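8/4/24

I've spent the past two weeks swapping between two hand-held grippers, the Kornus and the Lockwood, and I said I'd write up which one I'd keep. The short answer is the Kornus, with some complaints.

Both are the sort you hold in your fist and squeeze. The fingers close, the markers on the body give you the pose, and the recording goes off to a laptop running Atov. On paper they do the same job.

The Lockwood is lighter and I liked it for the first hour. After that the trigger started to bother me. It has a stiff spot near the end of its travel, so when you try to close gently on something thin you get nothing, then a snap. I picked up a length of dowel 12 times with it and dropped it on 7 of them. With the Kornus I dropped it twice. I'm sure I would get better with practice, but I had the same amount of practice with both.

The Kornus is bulkier and your wrist knows about it by the end of the day. The squeeze is smooth the whole way, though, and the fingers line up again properly when you let go. Mine needed the finger screws tightening once. The manual has the wrong size of key printed in it, which cost me a walk to the tool drawer and back.

Tracking was closer than I thought it would be. I logged 679 short runs across the pair of them, and the bad ones nearly all came from me turning a marker away from the camera — my fault, and the same fault with either gripper. Bright reflections off a shiny table top didn't help. I'd put a matt cloth down next time.

Grippers in use, at the table and across the floor:

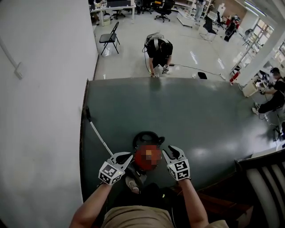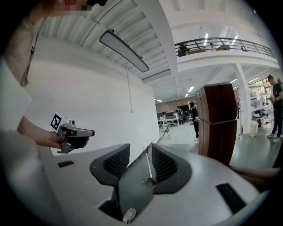
Price is the other thing. The Lockwood costs less, but the spare pads come only as a full set, and Cirkosia (where I order most of my parts) was out of them when I checked. Kornus pads are sold singly and arrived in a padded envelope a few days later.

I still want to try both with softer pads, and I haven't done anything with cloth or string yet. The Lockwood has to go back in December, so there's time for that. I may also take its trigger apart and see if a bit of grease sorts out the stiff spot.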